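How to Solder a Header Strip Without Losing Your Temper
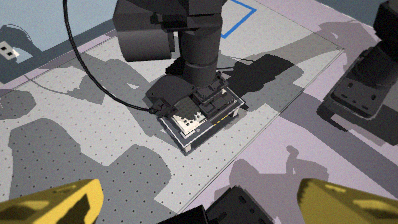 Image credit: computer render, Arkix

I taught myself to solder at the kitchen table one wet December, with a borrowed iron and a roll of solder so thick it might have been meant for gutters, and the results were dreadful. Great grey blobs everywhere! So when people at the Puldale repair evening ask me how to get started, I feel a good deal of sympathy, and I usually point them towards the humble pin header. It's cheap, it's repetitive, and by the time you've done a few you'll have had more practice than I managed in my whole first winter.

A header strip, if you haven't met one, is a row of metal pins held in a plastic bar. Lots of little kit boards come with one loose in the bag, and you have to fix it on yourself before you can plug the board into anything.

What you'll need

A soldering iron with a temperature setting, if you can run to it
Thin solder with a flux core
A stand, and a damp sponge or a tub of brass wool
A small pair of side cutters
A breadboard, for holding things straight
Safety glasses
A circuit board and its header strip
A cup of tea, placed well away from everything else

Getting ready

Open a window. The smoke you see when you solder is mostly flux burning off, and it isn't nice to breathe, so a small fan pulling it away from your face is a lovely thing to have. Tie your hair back if you've got enough of it to tie (I speak as somebody who once smelt of singed fringe for an entire Wednesday).

Put down something you don't mind marking. I use an old ceramic tile, but a proper heatproof mat is better if you've got one. Then switch on the iron and let it warm up while you sort out the rest. For ordinary leaded solder I set mine somewhere in the low three hundreds Celsius, and a bit higher for lead-free, though do have a look at what your own solder packet recommends, as they vary more than you'd think.

Step one: cut the strip

Count the holes along the edge of your board, and then count them again, please, because I never used to. Snap or cut the header strip to match. Hold on to both ends as you cut, and keep your glasses on, as the spare bit likes to shoot off across the room. I've still got one somewhere behind the fridge.

Step two: let the breadboard do the holding

Push the long ends of the pins down into the breadboard, so the short ends point up at you. Lower your circuit board over the short ends until it sits flat on the plastic bar. If your board has a header on each side, put both in now, and they'll keep each other level.

Breadboards can soften if you linger with the iron, so use an old one for this if you can. Mine came from Joana Neves, who was clearing out her spare room, and it has a melted corner that I'm afraid is all my own work.

Step three: tin the tip

Wipe the hot tip on the sponge or in the brass wool, then touch a little solder to it. It should go shiny. If it beads up and rolls off, the tip is dirty, and you'll want to clean it and try again before going any further.

Step four: solder one pin at each end

Start with a corner pin. Lay the tip so it touches the pin and the metal ring around it at the same time, wait a second or 2, and then feed the solder in from the other side. Take the solder away first and the iron after it. Do the same at the far end of the strip, then stop and look at the board from the side.

If it's crooked, this is your chance to put it right. Melt one joint again, ease the board down gently with something that isn't your finger, and let it cool. Once every pin is done it's a miserable job to straighten, and you may well say things the neighbours can hear.

Step five: fill in the rest

Work along the row, taking a breath between pins. A good joint looks like a tiny volcano, with smooth sides sloping up to the pin. A ball sitting on top usually means the ring didn't get warm enough, so heat it again and let the solder flow down. If two pins have joined up, clean the tip and draw it between them, and a touch of extra flux will help no end.

Finishing off

Let the whole thing cool before you lift it out of the breadboard, and rock it a little from end to end so you don't bend the pins. Switch off the iron, put a blob of fresh solder on the tip so it keeps well, and wash your hands before you go near the biscuits, especially if you've been using leaded solder.

Next month I'll go through taking a header off again, for which you'll want some desoldering braid and rather more tea.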